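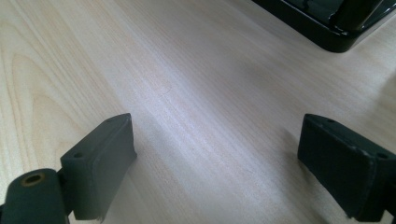
Trindbridge opens side-by-side gripper trials to small manufacturers

Fleltley, June — Trindbridge has opened its gripper comparison bench to outside companies. Manufacturers can now send in their own parts and have them tested with several hand-held grippers before they choose one for a robot arm.

The first comparison covers 6 gripper designs. Two come from Treloar, and the rest were built in the Trindbridge workshop. Each is used by hand at a tabletop, with a camera on the tool looking across the table past the fingers. The view takes in both fingers and the gap between them, so the reviewer can judge how each part is approached and where the pads meet it.

Every design gets the same set of 25 parts, from flat washers to soft pouches, and the same operators. The bench team has logged 905 grasps so far. Each one is marked as held, slipped or missed, and the video is kept with the result.

"Most of the buyers we talk to have only seen a gripper in a sales video, picking up a part that suits it," said Yichen Xue, who runs the bench. "We want them to see it with their own parts, including the ones it drops."

Finger wear is part of the comparison. Pads and edges are checked at the start of every session and scuffs are noted. Fingers stay in use until they affect the grip — a worn set is then tested against a new one on the same parts.

Companies taking part receive the full log, the video and a short written report. Trindbridge does not recommend a single product. A second round, using the Bulside controller on a fixed arm, will repeat 70 of the hand-held grasps to see how well the results carry over.

Applications are open now through the Trindbridge front office in Fleltley. Parts must fit on a tabletop and be safe to handle without gloves.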